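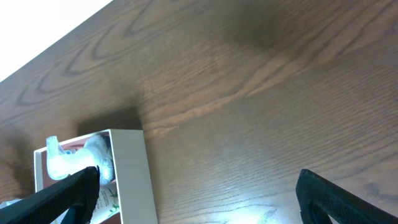

4 Arbeitsplatz einrichten und freigeben

Dieser Abschnitt gilt für alle Tischarbeitsplätze, an denen der Greifarm Skakik mit dem Zweifingergreifer betrieben wird. Er setzt voraus, dass der Arm nach Abschnitt 3 montiert und der Not-Halt geprüft ist. Die Reihenfolge der Schritte ist einzuhalten. Offene Kartons gelten als Behälter im Sinne von 4.4, auch dann, wenn der Karton wie an dem Holztisch hier schon in Reichweite der Finger liegt und verschiedenartige Teile enthält: ein glänzendes, durchscheinendes Teil, daneben etwas Weiches, Flauschiges und ein bedruckter Einleger. Für jede dieser Teilearten ist vor der Freigabe eine eigene Greifvorgabe einzutragen (siehe 4.5).

Mitgeltende Unterlagen: Montageanleitung Skakik, Betriebsanweisung des Standorts, Prüfblatt P2. Am Standort Trakuldale ist zusätzlich der Aushang am Schaltschrank zu beachten.

4.1 Begriffe

Arbeitsfläche: der Teil der Tischplatte, den die Greiferfinger bei freigegebenem Programm erreichen können.

Randstreifen: der Bereich zwischen Arbeitsfläche und Tischkante.

Behälter: jeder Karton, jede Schale und jeder Kasten, in den die Finger eintauchen.

Mischbehälter: ein Behälter mit Teilen unterschiedlicher Steifigkeit oder Oberfläche.

Bediener: die Person, die das Programm startet und den Not-Halt in Reichweite hat.

4.2 Tisch und Tischplatte

1. Tisch ausrichten und die Füße feststellen. Der Tisch darf sich bei kräftigem Druck gegen die Kante nicht verschieben.

2. Arbeitsfläche in der Steuerung eintragen (Menü Zelle, Seite 2). Den Randstreifen an keiner Seite schmaler als 58 mm wählen.

3. Prüfen, ob die Kante im Kamerabild deutlich vom Hintergrund zu unterscheiden ist. Sehr helle Flächen hinter der Kante können das Bild überstrahlen. Die Kantenerkennung liefert dann zwar meist noch eine Linie, der Bereich dahinter ist aber nicht auswertbar. Hindernisse, die dort stehen, werden nicht gemeldet.

4. Werkzeug, Schrauben, Klebeband und Schreibzeug von der Tischplatte entfernen.

Hinweis: Tischplatten mit kräftiger Holzmaserung sind zulässig. Die Maserung darf nicht als Bezugspunkt für die Lage des Behälters verwendet werden. Wird die Platte gedreht oder ausgetauscht, ist die Referenzaufnahme zu wiederholen.

4.3 Beleuchtung

Glänzend lackierte Platten spiegeln. Ein Glanzfleck zwischen den Fingern stört die Auswertung mehr als ein Fleck am Bildrand, denn dort sucht das Programm nach dem Teil.

1. Sämtliche Leuchten einschalten, die auch im Betrieb eingeschaltet sind. Jalousien in Betriebsstellung bringen.

2. Arm in die Sichtposition fahren und das Bild der Handgelenkkamera aufrufen.

3. Glanzflecken auf der Platte suchen. Liegt ein Fleck auf dem geplanten Greifweg, zuerst die Leuchte versetzen oder abschirmen. Die Belichtungszeit der Kamera wird erst danach verändert.

4. Schatten des Behälters prüfen. Ein dunkler Schlagschatten neben der Wand darf nicht als Teil des Behälters erkannt werden. Im Zweifel die Behälterkontur von Hand nachziehen.

5. Referenzaufnahme speichern.

Bei Tageslicht ist die Prüfung zu wiederholen, wenn sich die Verhältnisse im Lauf der Schicht ändern. In Räumen mit Südfenstern reicht eine Aufnahme um 8 Uhr für den Nachmittag nicht aus.

4.4 Behälter aufstellen

1. Deckel abnehmen und außerhalb der Arbeitsfläche ablegen. Deckel, die am Karton hängen, vollständig umschlagen und fixieren.

2. Behälter so stellen, dass beide Finger ihn von oben erreichen, ohne dass der Arm über die Tischkante hinausschwenkt.

3. Rand des Behälters vermessen. Maßgebend ist die Oberkante der höchsten Wand. Bei Kartons mit dicken, doppelt gelegten Wänden ist die Breite des Randes mit einzutragen, andernfalls rechnet das Programm mit einer zu großen Öffnung.

4. Leichte Kartons gegen Verrutschen sichern. Zulässig sind der Anschlagwinkel Stullimine oder eine rutschhemmende Unterlage. Doppelseitiges Klebeband ist nur für den Probebetrieb zulässig.

5. Eintauchtiefe festlegen. Zwischen Fingerspitze und Behälterboden bleibt ein Abstand von mindestens 3 mm.

VORSICHT
Quetschgefahr zwischen Finger und Behälterwand. Bei eingeschalteten Antrieben nicht in den Behälter fassen, auch nicht, um ein Teil zurechtzurücken. Erst Programm anhalten, Antriebe abschalten, dann eingreifen.

Hinweis: Auch der Finger, der nicht eintaucht, hat einen Weg. Steht der Behälter seitlich versetzt, bewegt sich ein Finger im Behälter und der andere frei über der Tischplatte. Der Weg des äußeren Fingers ist bis zum vollständigen Schließen des Greifers auf Kollision mit der Außenwand zu prüfen. Dieser Punkt wird in der Praxis am häufigsten übersehen.

4.5 Greifvorgaben für Mischbehälter

Die Grundeinstellung der Greifkraft beträgt 19 N. Sie ist für steife Teile mit matter Oberfläche vorgesehen und gilt nicht ohne Weiteres für andere.

Glänzende und durchscheinende Teile: Die Tiefenmessung ist hier unzuverlässig. Greifhöhe von Hand eintragen und mit langsamer Annäherung arbeiten. Greifkraft vom niedrigsten Wert aus schrittweise erhöhen, bis das Teil beim Anheben hält.

Weiche und faserige Teile: Der Greifer schließt weiter, als die Außenkontur erwarten lässt. Die Meldung „Teil gegriffen“ darf deshalb nicht allein aus der Fingerstellung abgeleitet werden. Nach jedem Probelauf die Fingerflächen auf anhaftende Fasern kontrollieren. Strukturierte Fingerflächen mit einer trockenen Bürste reinigen, keine Druckluft verwenden.

Einleger und Karten: Bedruckte Einleger bleiben im Behälter, sofern der Auftrag nichts anderes vorsieht. Sie werden in der Steuerung als Sperrfläche angelegt. Aufdrucke mit feinen Mustern können als Einzelteile erkannt werden. In diesem Fall die Mindestgröße der Teileerkennung anheben.

Teile, die sich berühren oder überdecken, werden von oben nach unten entnommen. Ist nicht eindeutig zu erkennen, welches Teil oben liegt, entscheidet der Bediener und gibt die Entnahme einzeln frei.

4.6 Probelauf

1. Personen aus dem Schwenkbereich weisen. Der Bediener steht am Bedienpult.

2. Geschwindigkeit auf die Stufe „Einrichten“ stellen.

3. Greifer öffnen und bis knapp über den Behälterrand absenken. Anhalten. Abstand beider Finger zu den Wänden prüfen.

4. Bis zur eingetragenen Tiefe absenken, ohne zu schließen. Anhalten und wieder anheben.

5. Ablauf mit geschlossenem Greifer und Teil wiederholen. Bei Mischbehältern ist jede Teileart einzeln zu prüfen.

6. Not-Halt während der Abwärtsbewegung auslösen. Der Arm muss stehen bleiben und darf nicht nachsacken. Sackt er nach, ist der Arbeitsplatz zu sperren und der Kundendienst Echevarría zu verständigen.

Es sind bis zu zwei Korrekturen der Eintauchtiefe ohne neue Vermessung erlaubt. Danach beginnt der Ablauf wieder bei 4.4, Schritt 3.

4.7 Freigabe und Kennzeichnung

Die Freigabe erteilt der Bediener gemeinsam mit einer zweiten unterwiesenen Person. Auf dem Prüfblatt P2 werden eingetragen: Tischnummer, Behältertyp, Teilearten, Greifkraft je Teileart, Eintauchtiefe und die Nummer der Referenzaufnahme. Das ausgefüllte Blatt hängt am Arbeitsplatz, eine Kopie bleibt beim Schaltschrank.

Die Freigabe erlischt, wenn

- der Tisch oder der Behälter versetzt wurde,
- ein anderer Behältertyp verwendet wird,
- eine Teileart hinzukommt,
- Finger oder Fingerbeläge gewechselt wurden,
- der Arm einen Anstoß gemeldet hat.

Beim Nachfüllen eines Behälters gleichen Typs mit gleichen Teilearten bleibt sie bestehen, sofern der Behälter am Anschlag liegt. Nach dem Nachfüllen läuft der erste Zyklus immer in der Stufe „Einrichten“.

Gesperrte Arbeitsplätze sind mit dem gelben Anhänger am Bedienpult zu kennzeichnen. Den Anhänger entfernt nur, wer die erneute Freigabe auf dem Prüfblatt unterschrieben hat. Weiter mit Abschnitt 5, Automatikbetrieb.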